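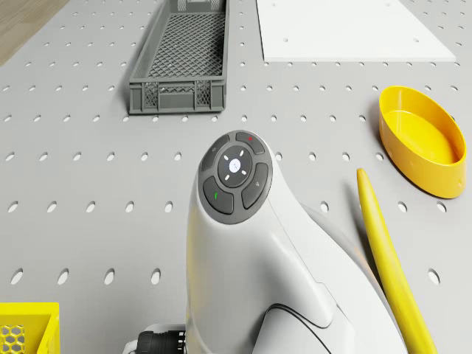

4. Dropped grasps that were scored as successes

The Nallholm suite reports a grasp as successful when the fingers stop closing before they reach their limit. We doubt that this tells us much. In August we replayed 500 simulated trials on the pegboard table, and in 74 of them the object was no longer between the fingers when the success flag was set. The Pedier controller had stalled on something else, most often the table itself.

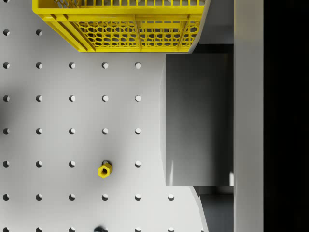

Small parts were the worst case. A nut lying close to a crate leaves little room for a finger, and a finger that catches the crate rim stops early, exactly as it would on a nut. Of the 74 false successes, 57 came from nut trials. The developers put this down to contact settings. We changed those settings twice and saw little difference, so we are not convinced.

Larger objects did better, but we would not read much into that. Figure 4 gives the wrist view in a trial with a Rubik's cube, a light-blue cup and a mug on the table, the jaws open. 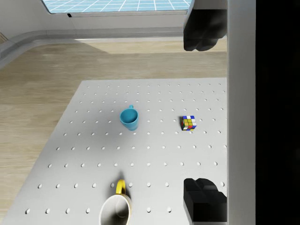
Clémence Rolland

From a view like the one in Figure 4, a person can tell whether the cube is held. The flag cannot, as it never uses the camera. Until the check includes object position, we see no safe basis for moving this controller to a real arm, and we treat the published success rates with caution.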